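Oiling a beech worktop, or just leave it?

sallowfen
Joined June
We've moved into a flat in Grolside and the kitchen has wooden worktops, block type, lots of little strips. Previous people did nothing to them as far as I can tell. There's a grey patch by the sink and a ring where somebody put a hot pan down. Do I sand the lot and oil it, or varnish and forget about it? Budget is tiny, I've just paid 489 for a boiler part.

AymanFarah
Oil, every time. I did mine with Danish oil, four thin coats, wiped off after 30 minutes each. Start at 80 grit on the grey bit only, then 120 and 180 over everything. Don't go mad near the sink cutout or you'll get a dip.

tarawneh_road
Going to disagree with Ayman, sorry! I oiled for years and was forever topping it up round the taps. Put a hard varnish on last February and I've not touched it since. Kids, curry, the cat, all fine.

AymanFarah
Until it chips and the water gets under it, and then you're stripping the whole run. With oil you can fix one patch on a Sunday-ish afternoon with a cup of tea.

Sowmya P
Bit of both here. Hardwax oil, two coats, dearer per tin but it goes miles. Whatever you pick, do the underside and the cut ends as well (mine cupped by the dishwasher as I hadn't bothered).

sallowfen
Thanks all, leaning towards the hardwax. Sowmya, did yours go very orange? I like the pale look and my other half is dead against anything that looks like a sauna.

Sowmya P
No, I got the one for keeping it pale. Try it on an offcut first, though, as the strips all take it a bit differently and the pinker ones stay pinker.
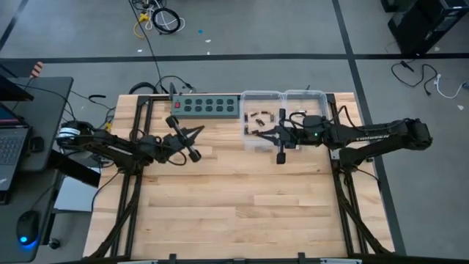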